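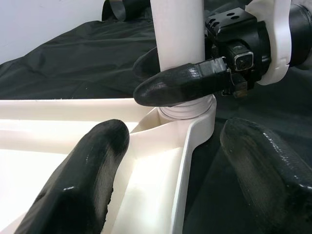
Should makers of low-cost furniture be required to sell the individual parts?
They should, for as long as the model is on sale and for 11 years afterward, at a price tied to the price of the whole item.

The case for such a rule is usually made on environmental grounds. I think the stronger argument is about accounting. When a part is not sold separately, the cost of its failure moves from the maker to the buyer and then to the town that collects the trash. Neither of them had any say in the design.

Consider the rental hall in Iler, where I handled purchasing until April. We owned 900 seats of one model, the Flernevov stacking chair. The failures were nearly all in one component, a foot insert that weighs less than a house key. Flernevov would not sell the insert. It would sell a chair. We therefore bought chairs to obtain feet, and stored the remainder until the storage cost more than the chairs had.

The standard objection is that a parts catalog is expensive to run. This is true of a catalog with no limits. A maker who lets every product use its own fastener, its own thread and its own cap will need a very large stockroom. The expense comes from the lack of shared dimensions, and that is a decision made at the drawing stage. Rumamik, which sells mostly to schools, cut its range to two leg threads and now ships any leg from its warehouse in Teuber in four days. Its prices did not rise that year.
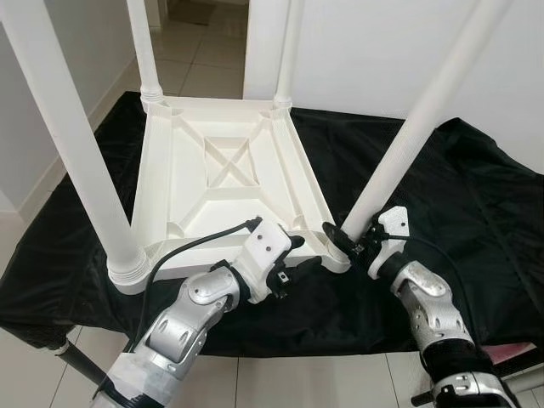 Molded chair seat, underside up, with the legs in their corner sockets.

A second objection is that people do not repair cheap goods even when they can. The evidence offered is low sales of spare parts. I do not find it persuasive. Most buyers never learn that the part exists, the part number is not marked on the part, and shipping often exceeds the price of the item. Low sales under those conditions measure the conditions. A fair test would require the number to be molded into each piece and the parts list to be printed on the carton.

There is a harder objection, and I will grant some of it. A part that unscrews is a part that can work loose. Permanent joints are sometimes safer, especially in furniture used by small children. A sensible rule would exempt joints of that kind, provided the maker files the load test that justifies the exemption – and provided someone reads it.

I would not extend the rule to color matching. White plastic yellows, and a new leg will look new beside three old ones. Buyers can live with that.

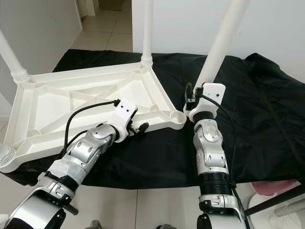 Who would pay for storing parts after a model is dropped?
The maker would, with the cost built into the original price. On our chairs I estimate it at almost 2 percent, well below what we paid to haul away the broken ones.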